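2.2 What the board can and cannot tell us

Peg-and-ring boards have a long history as a measure of manual skill, and they have been asked to carry more weight than they can bear. The board examined in this section is the Prasach layout in its second version, a white board with raised white plates, blue parts and printed outlines, used flat on a black table. Figure 3 shows it at three moments.

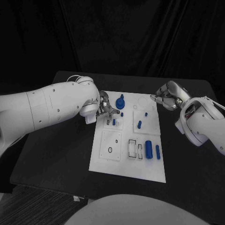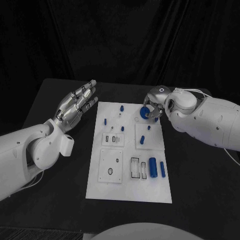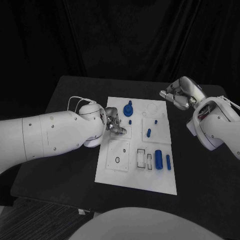 Figure 3. The Prasach board on the black table, with the dark curtain behind it in the first and second views. A blue part with a gear-like base and a narrower peg on top stands near the top center of the board in the first and third; in the second, a thick blue ring is held just above the upper right area.

The usual claim for a layout like this one is that it separates three skills: picking a part up, turning it to the right attitude, and setting it down on its mark. Scores are then reported for each skill as though they had been measured apart. We doubt this. A short upright peg and a wide disc with a peg on top are different sizes and invite different grips, and whatever grip is chosen at the start largely settles what can be done at the end. If a part is taken by its narrow peg, the wide base is free to meet its mark. If it is taken by the base, the fingers arrive first and are in the way. A poor score for placing may be nothing more than a poor choice of grip made some seconds before, and the scoring sheet has no line for that.

The outlines deserve more suspicion than they have received. A printed circle gives the eye a target, but it has no edge for a part to bear against. Setting a ring down over a circle of ink and seating a peg in a hole are both called "placement" in most of the reports we read, and the results are averaged together. In the Trirkasbridge trials, 178 placements were pooled in this way, and the published mean tells the reader very little about either kind. When Shehu went back to the original sheets, only 111 of the 178 could be assigned with any confidence to an outline or to a raised fixture. The rest had been entered by part name alone. We make no use of the pooled mean in this paper.

Color is a smaller matter, though it bears on the same point. Blue parts on a white ground, with a black table beneath and a dark cloth behind, make about as easy a viewing problem as one could arrange. Good results under these conditions are often carried over, in a sentence or two near the end of a paper, to kitchens and workbenches. We see no ground for the step. Ilar's earlier study with gray parts on a gray tray reported longer search times in 20 of its 27 sessions, and although that study had faults of its own (the tray was moved between sessions, for one), it is at least a reason for caution.

There is also the question of what counts as finished. The Prasach instructions say a part is placed when it "rests on its mark." With the raised plates, a rater can usually agree with another rater. With the circles, agreement falls off, and the disagreements are of a predictable kind: a ring lying slightly across its line is passed by one rater and failed by the next. Pace proposed a fixed tolerance as a cure. A tolerance would help the raters, but it would not tell us whether the line was worth hitting in the first place – nothing in daily handling asks for a ring to be laid on a drawn circle for its own sake.

None of this makes the board useless. It is cheap, it can be copied, and the parts are few enough that a session can be reset quickly and in the same way each time. Those are practical merits and we relied on them. They should be kept apart from any claim about what the scores mean. In the sections that follow, we report outlines and raised fixtures separately, we record the first grip on every part, and we treat a re-grip as an event of its own. The scoring sheet used here was drawn up by Ekaette Shehu in June and differs from the Prasach sheet in those respects only. Where our figures are set beside older ones, the comparison is limited to raised fixtures, and even there it should be read loosely, as the older reports seldom state how the parts were standing when the clock was started.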